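这周的果蔬小组通讯，写得急，有错别字请多包含，下周补。

**先说事：番茄挑拣和存放**

上次通讯发出去以后收到好几封信，问的差不多是同一件事：混装箱拿回家，到底先吃哪个，哪个可以放，哪个该扔。Lucía Zabala 整理了一份，我删了一半，剩下的放在这儿。原文比较长，想看全文的找她要。

混装箱是什么？就是各种熟度、各种颜色的番茄放在一起，再搭几个小柑橘。红的、绿的、深紫褐色的都有。不按品种分，按重量称。便宜，但到家要自己理一遍。懒得理的人请订单一品种那种，贵一点，省心。

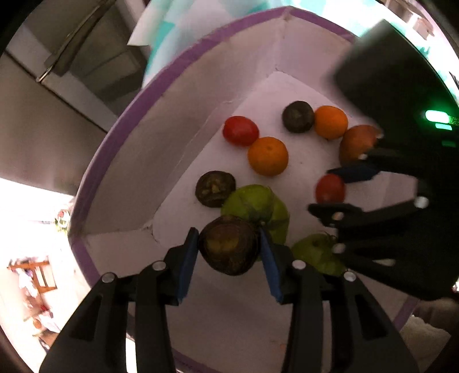
混装箱到家第一件事是倒出来看，别整箱塞冰箱。绿的和红的要分开，柑橘另放。最容易看走眼的是深色的果子：有的品种本来就是紫褐色，皮光、蒂部干净，正常吃；有的是皮皱了、颜色发暗、带一块块黄斑，像箱子左边靠壁的那个，就得单独拿出来，摸一摸，闻一闻，再决定。旁边那个大个儿的绿番茄，一棱一棱的，浅黄绿色，这种不急，放着。带绿萼的小绿番茄也一样，萼片别揪，揪了那个口子容易进水，烂得快。

分完以后：

- 红的、皮紧的：室温，蒂朝下，单层摆。两三天内吃。
- 绿的：纸袋，袋口折一下就行，不用封死。想快点红就丢一根香蕉进去。
- 紫褐色的：捏蒂周围，微软就是好了。别等它变红，不会红的。
- 小柑橘：凉的地方，通风，别跟番茄挤在一个盆里过夜。
- 皱的、有斑的：切开看。里面好就下锅，里面发黑发水就进堆肥桶。

有人问冰箱到底行不行。行，但是熟透了再进，拿出来回温半小时再吃，不然没味道。Fulgencio Esteban 不同意这一条，他说番茄永远不进冰箱，进了就是做酱的命。他种了这么多年，我也不跟他争，两种说法都登在这里，各家自便。

洗的问题。先别洗！要吃哪个洗哪个。整箱冲一遍再放，底下那层第二天就发粘。有泥的用干布擦一下，够了。

箱子请带回来。白底紫边的那种我们还要反复用，擦干净，别在里面放别的东西，尤其别放洋葱，味道去不掉。上个月少了几个，谁家还有请下次取菜时捎过来，放门口架子上就行，不用登记。

**青番茄怎么吃**

每次都有人把绿的剩到最后。给两个做法，都是组里人试过的。

煎。切厚片，撒盐，等出水，擦干，沾玉米粉，油热了下锅，两面金黄就出来。别翻来翻去。蘸酸奶加蒜。

腌。切块，盐、糖、醋、几粒胡椒，装瓶，放冰箱，过几天就能吃。比例按自家口味，偏酸一点好，配炖肉。带萼的要把萼去掉，硬芯也去掉。

另外 Risotska 这回给了一个烩饭的方子，用熟过头的红番茄，先去皮，小火熬到没形状了再下米，汤一勺一勺加。他们店里用的是长条的那种番茄，我们混装箱里的也能用，水多一些，熬久一点。最后挤一点柑橘汁，我试了，好吃，比放柠檬柔和。方子全文下期登，这期放不下。

**挑的时候**

现场自己挑的那一批，麻烦大家手轻一点。拿起来看可以，看完放回原处，别从高处往下丢。熟的皮很薄，磕一下当时看不出来，晚上就是一个软坑。捏也别用指甲，手指肚贴着两边，拿稳就行。挑中的放自己袋子里，大的在下，小的在上，柑橘塞边上。

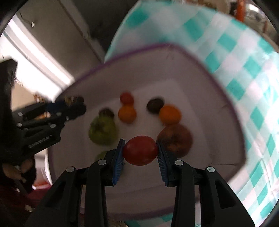
**Flisstead，2月22日**

今天分拣，到得早，冷。先把柑橘和番茄的价牌换了，上周写反了，抱歉。

红的这批不错，那种扁圆的、横着比竖着宽的，颜色深红，皮有光，我自己最想留的就是这种。切开肉厚，籽少，生吃最好，撒盐就行，别做酱，可惜了。盆里还有小个儿的红番茄，和圆的小橘色果子混在一块儿，拿的时候看清楚，有位老邻居回家才发现买了一袋子橘子。

深褐近黑的椭圆那种，又有人问是不是坏了。皮光的话不是。坏的是软塌、出水、有霉点，跟颜色没关系。拿不准就问当班的人，切一个给你尝。

价钱不变。混装箱本周上限每家 2 箱，多要的等收摊以后再说。预定的请在取菜当天中午前来拿，过了中午就放出去卖了，上回有人下午才来，空手回去，不太高兴，我们也没办法。

Onu 那边的送货路线改了，住河对岸的几户改成下午送，具体时间各自看门上的条子。Trandis 的纸袋到了 200 个，放在秤旁边，自取，用完叠好还能再用一次。布袋当然更好。

五月的番茄苗现在可以开始登记。品种表贴在门后，红的、黄的、紫褐的、大棱绿的都有，想要的在后边写名字和棵数。字写清楚，去年有几行谁也认不出来，苗最后送错了人家。自己留种的也欢迎带来换，装小纸包，外面写品种和年份，别用塑料袋，会闷坏。

有问题还是老办法，条子塞信箱，或者取菜时候当面说。电话白天多半没人接。

下期登烩饭方子、堆肥桶的轮值表，还有 Lucía 那份长的存放表。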